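To: manipulation-methods list
From: Mastmont Laboratory, Bimanual Group
Subject: Re: Wrist view and head view in the Botus policy

A subscriber wrote in September:
> Your summary gives one success rate for Botus. Does the policy
> still work when the wrist views are withheld in training?

The group thanks the subscriber for this question. Botus was trained on 3,921 demonstrations of tabletop handling with two arms. A second policy, Skiveda, was trained on the same demonstrations with the head view only.

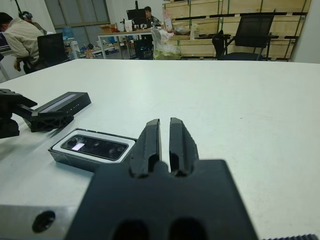
Each policy was given 779 trials under the same starting conditions. Botus completed 451 of them. Skiveda fell behind mainly in the final approach, when the fingers must line up with a flat object on the table. The choice of arm was nearly the same for both policies. The results were scored by 3 raters, who did not know which policy was running.
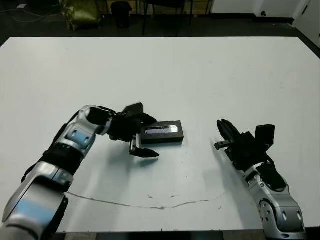 Ospina asks whether the gap would close if the head view were supplied at a higher resolution. The group has not tested this. Image size was held fixed in both policies, and the present result should not be read as a limit on head views in general.

Trial logs may be requested through the list.

Bimanual Group
Mastmont Laboratory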